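Comparing image stabilisation in two body-worn cameras
Project report, Consumer Electronics module
Venkataraman

1. Background

Small cameras that clip to a chest strap or a helmet are now bought by cyclists, walkers and anglers as well as by people who film for a living. Makers put image stabilisation high on the box, but they don't measure it in the same way, so a buyer can't compare one box with another. For this project I tested 2 cameras, the Wumby and the Stullora, on the same route with the same strap.

2. Method

The route was the towpath at Parnska, from the lock to the footbridge and back. I walked it 6 times with each camera, at 1080p and with stabilisation on its default setting. Both were mounted on the breastbone with the lens level.

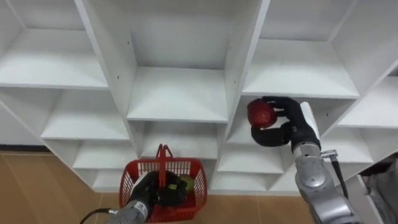 I used footage from the outward leg only, as the path is rougher in that direction. From each walk I took 400 frames starting at the lock gate and tracked one fixed point, the top of the mile post, using free tracking software. The movement of that point between frames, in pixels, was my measure of shake.

3. Results

The Wumby gave the steadier picture on flat ground. On the cobbles near the bridge the two were nearly level, and on one walk the Stullora did better. The Stullora crops the picture more when stabilising, so some of the mile post was lost at the sides. One Wumby file was damaged and I left it out. 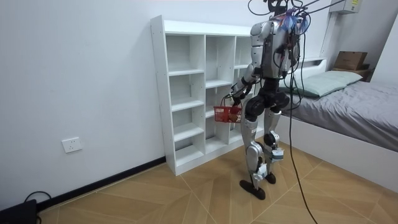
Carrying something made a clear difference with both cameras. On the last walk I had a shopping bag in one hand, and the picture leaned to that side at each step. A small basket held by its handle at waist height, like the red one here, would be a better test load than my bag, which swung against my leg. Neither camera corrected the lean fully.

4. Limits

I am one person with one way of walking. The wind was stronger for the Stullora walks in February, and I had no way to allow for that. The tracking software lost the post in 887 frames overall, mostly in low sun, and I placed those points by hand.
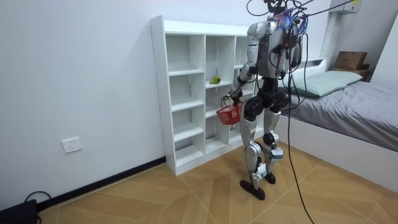

Figure 3. Humanoid robot at a white cubby shelf, basket in hand.

5. Further work

I would repeat the walks with a helmet mount and test the stronger stabilisation setting on both cameras. Battery life should be recorded too, as the Wumby felt warm by the end of each walk.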